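The Box Problem

At the Tistdale shared workshop, Reinaldo Toledo and Brigitta Haslinger have put 3,671 hours into a two-arm bench they call Prakusstead. The arms were bought used. The software, named Amemow, was written on site.

Most of the hardware was finished by August. What remains is a task that sounds trivial: take red blocks out of a lidded storage box and put them in a blue tray. The lid is clear, and so is the box. Depth sensing does poorly on both, and the molded ribs bend the outline of anything under them.

"We lost weeks to reflections," Toledo says. "A glare spot has an edge, and the software likes edges."

The brown mat came out of that period. Bare white tabletop gave the cameras too little contrast against clear plastic – the mat gave them a rim to find.
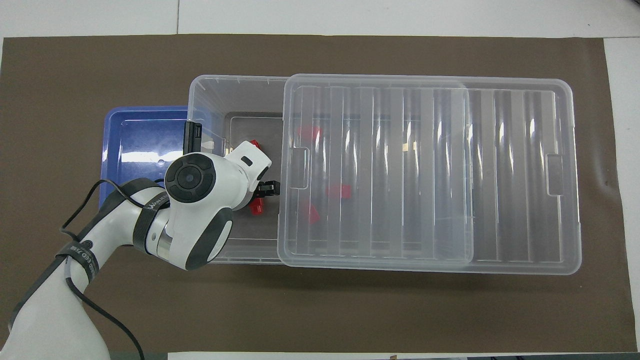
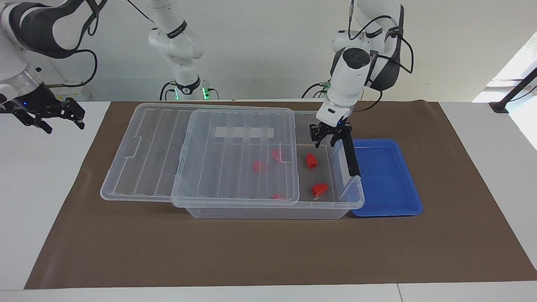 The Prakusstead bench, with the box lid slid partway open and the blue tray beside it.

Amemow plans with 2 views, one fixed and one from the head position. When they disagree on where a block lies, the planner skips it and tries the next. Haslinger set the grip force by hand after 88 trial picks with foam, then with the blocks themselves.

Cabling is still the weak point. Each arm carries its own loops, and every change to the wrist mounts means routing them again. Toledo wants guides printed before the next software release. Haslinger would first replace the fingertips, which wear unevenly on the inner face.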